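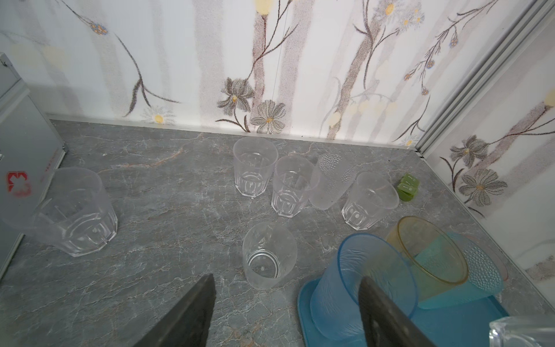

Sorting and Storing Plastic Cups

Filed under: Kitchen, Small storage
By Imani Gachanja

Plastic cups pile up faster than glasses do. Most kitchens have two or three kinds bought at different times, and they end up wedged together in one cabinet. Sorting them takes less than an hour.

What you need
A clear stretch of counter
A tray with raised edges
Dish soap and a soft sponge
Two clean dish towels

1. Empty the cabinet. Take out every plastic cup, including the ones at the back. Wipe the shelf while it is bare.

2. Check each cup. Run a finger around the rim and hold clear cups up to the window. Hairline cracks usually start at the rim or where the side meets the base. Cracked cups go out. Cloudy ones can stay if you don't mind the look.

3. Group by shape. Faceted cups go with faceted cups, and smooth or textured ones go in their own group. Color doesn't matter at this stage. Two cups may look the same height and still have a different taper, so try one inside the other before you decide they match.

4. Wash by hand. Use warm water and a little soap. Bumpy and ribbed cups hold grime in the texture, so go over the outside twice. Don't use a scouring pad on clear plastic.

5. Dry completely. Set the cups upside down on a towel, then turn them over after an hour and leave them until the insides are dry. Cups stacked damp will stick and start to smell.

6. Stack no more than 4 high. Taller stacks lean, and faceted cups tend to jam. If two are stuck, stand the outer one in warm water, put cold water in the inner one, and twist gently.

7. Put the odd ones on the tray. Slide it onto the lower shelf, where you can pull the whole thing out at once.

If the shelf is deep, keep everyday cups in front and picnic cups behind. I go through ours every January.

Edmund Sobczak wrote in to say he puts a paper napkin between cups that jam. It works well for the tall ones.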